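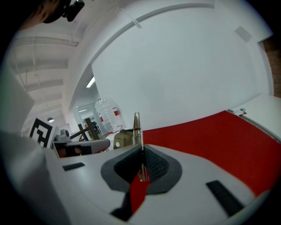

Handling Guidance for Hand-Held Grippers: Picture Gallery

2025-07-30 | By Santeri Jääskeläinen, Miettinen Workshop Standards Office

Print this page | E-mail this page

This gallery accompanies the Miettinen guidance on hand-held gripper work, adopted in April and now in force at the Vuka and Gullulura sites. It is intended for operators and supervisors who have completed the introductory session. The full text of the guidance contains 17 clauses; the notes on this page cover the clauses on slender parts and on the work area, and do not replace the full text.

Slender parts (Clause 9)

A slender metal part held upright between the fingers of a hand-held gripper, its pointed tip above the housing. The textured lining of the opening narrows toward the middle. Operators shall bring the part to the center of the opening before closing the fingers fully.

Pointed parts shall be carried with the tip in the operator's view. The tip shall not be directed toward another person at any time. Where a part has a threaded or ribbed section, operators should inspect the finger lining at the end of each session and report any wear to the supervisor.

Work area (Clause 12)

Red cloth covers a large surface beside the part, with a marker board standing upright to the left. Work surfaces should be of one even color wherever small parts are handled. Marker boards shall not be moved during a session without the supervisor's approval.

Fixtures and other tools may remain within reach if they are listed on the session sheet. Items not on the sheet shall be returned to storage before work resumes.

Records

Session sheets are kept by the Wollent archive for 19 months. The archive now holds more than 3,909 sheets, and supervisors may request copies in writing. Proposed changes to the guidance should state the clause number and the site concerned.

This website uses cookies to remember your settings. Accept | Decline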